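Einen Handgreifer-Stand für den Tag der offenen Tür aufbauen: so mache ich es

Im August war bei uns in der Halle wieder Tag der offenen Tür, und weil mich danach mehrere Leute aus anderen Werkstätten gefragt haben, wie man so einen Mitmach-Tisch mit Handgreifer aufzieht, schreibe ich es jetzt einmal ordentlich auf. Na ja, halbwegs ordentlich. Der Stand hieß intern „Pokolar“, das ist unser Projektname für alles, was mit Greifen von Küchenkram zu tun hat, und wenn ich unten Pokolar schreibe, meine ich einfach diesen Tisch samt Drumherum.

Was du brauchst

- einen stabilen Tisch, möglichst ohne Tischdecke
- einen Handgreifer mit Kamera, dazu am besten einen zweiten als Reserve
- Laptop mit Aufnahmesoftware (wir nehmen Fondora, unser eigenes kleines Programm)
- einen Bildschirm, den auch die dritte Reihe noch sieht
- 10 Gegenstände aus der Küche, davon 4 gleichzeitig auf dem Tisch
- Klebeband, Inbusschlüssel, Mikrofasertuch, Kabelbrücken

Schritt 1: Den Tisch hinstellen

Klingt banal, aber ich habe den Tisch beim ersten Mal mitten in die Halle gestellt und stand dann den ganzen Tag mit dem Rücken zu der Hälfte der Leute. Seitdem kommt er mit einer Längsseite Richtung Wand, etwa so weit weg, dass ich bequem dahinter stehen kann. Die Besucher stehen gegenüber und reichen sich den Greifer weiter. Der Bildschirm hängt hinter mir, leicht nach unten geneigt.

Licht bitte vorher ausprobieren, und zwar zu der Uhrzeit, zu der ihr öffnet! Bei uns knallt die Sonne ab elf Uhr durch die Dachfenster, und auf glänzendem Geschirr gibt das im Kamerabild fiese weiße Flecken. Ein altes Bettlaken vor dem Fenster hat gereicht.

Schritt 2: Greifer prüfen

Den Greifer einmal komplett auf und zu fahren, langsam, und dabei auf die Gelenke hören. Wenn es knirscht, sitzt meistens Schmutz in einer Buchse. Dann die Schrauben der Greifbacken nachziehen, handfest, mit Gefühl. Die Backen selbst dürfen ruhig Macken haben, unsere sehen nach einem Sommer voller Vorführungen immer ziemlich mitgenommen aus. Fussel und Fasern zupfe ich vor der ersten Gruppe ab und dann in jeder Pause wieder, das Zeug sammelt sich schneller, als man gucken kann.

Anschließend das Kamerabild anschauen. Beide Backen müssen zu sehen sein, dazwischen ein gutes Stück Tisch. Scharf stelle ich auf die Höhe der Backen. Was weiter hinten liegt, darf weich werden, das stört beim Üben überhaupt nicht.

Schritt 3: Gegenstände auslegen

Mein Lieblingsteil! Fang mit etwas an, das flach liegt und einen langen Stiel hat. Ein Schaumlöffel ist super, denn daran merkt jeder sofort, dass es einen Unterschied macht, ob man am Stiel oder am Kopf zupackt. Dazu ein Teller oder eine Schale, und zwischen den Sachen Platz lassen. Wirklich Platz, sonst schieben die Leute beim Zugreifen alles andere mit weg.

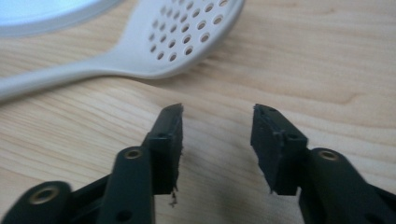
Blick aus der Greiferkamera: Backen offen, dahinter der weiße Schaumlöffel und links oben ein Stück Geschirr.

Mit so einer Ansicht auf dem Bildschirm erkläre ich den Besuchern die ganze Aufgabe. Ich zeige erst auf die Lücke zwischen den Backen, dann auf das Ziel, und frage in die Runde, wie man den Greifer drehen müsste. Kinder haben das übrigens viel schneller raus als ihre Eltern (mein eigener Berufsstand schneidet auch nicht so toll ab). Ein heller Tisch hilft enorm, schwarze Backen heben sich davon gut ab. Bei weißem Besteck und weißen Löffeln muss man etwas genauer hinsehen, aber das ist als zweite Runde ganz reizvoll.

Schritt 4: Der Ablauf für eine Gruppe

Ich mache es inzwischen immer gleich:

1. Zuerst greife ich selbst einmal, ohne viel zu reden.
2. Dann bekommt jemand den Greifer in die Hand und darf ihn in der Luft auf und zu machen.
3. Jetzt das erste Ziel: Löffel am Stiel fassen, anheben, neben dem Teller ablegen.
4. Aufnahme in Fondora starten und dasselbe noch mal.
5. Aufnahme stoppen und gemeinsam auf dem großen Bildschirm ansehen.

Punkt zwei bitte nicht auslassen, auch wenn die Schlange lang ist. Wer den Greifer noch nie gehalten hat, drückt erst mal viel zu fest, und dann fliegt einem der Löffel entgegen. Punkt fünf ist der, bei dem alle plötzlich näher kommen! Die eigene Hand ist im Bild gar nicht das Thema, man schaut nur den Backen zu, und das finden die meisten herrlich seltsam.

Schritt 5: Aufnahmen sichern

Am Sonntag hatten wir bis zum Abend 570 Aufnahmen, zusammen mit dem Übungstag waren es 1.117. Das klingt viel, ist es für unsere Zwecke auch, aber auf dem Laptop waren das leider alles Dateien mit demselben Namensanfang. Legt also vorher Ordner pro Gruppe an! Ich saß bis halb elf abends da und habe sortiert. Kopiert außerdem mittags einmal auf eine externe Platte, Fondora ist bei uns schon zweimal mitten am Nachmittag stehen geblieben.

Wenn etwas hakt

Greifer rutscht am Stiel ab: Innenflächen der Backen abwischen, dann näher am Schwerpunkt zugreifen lassen.

Bild ruckelt: fast immer das Kabel. Wir haben jetzt eines von Prodon mit Winkelstecker, das wird nicht mehr abgeknickt, wenn jemand den Arm dreht.

Backen schließen schief: Gelenk auf der betroffenen Seite prüfen, notfalls Reservegreifer nehmen und später schrauben. Vor Publikum in der Hektik eine Buchse tauschen, das habe ich einmal gemacht und mache es nie wieder.

Teller wandert über den Tisch: ein kleines Stück doppelseitiges Klebeband drunter. Geht hinterher mit etwas Spülmittel gut ab.

Die Gegenstandsliste und meinen Aushang mit den fünf Punkten drucke ich auf A3, A4 liest am Tisch kein Mensch. Wer die Vorlage haben möchte, schreibt mir einfach unten in die Kommentare, dann lade ich sie hoch.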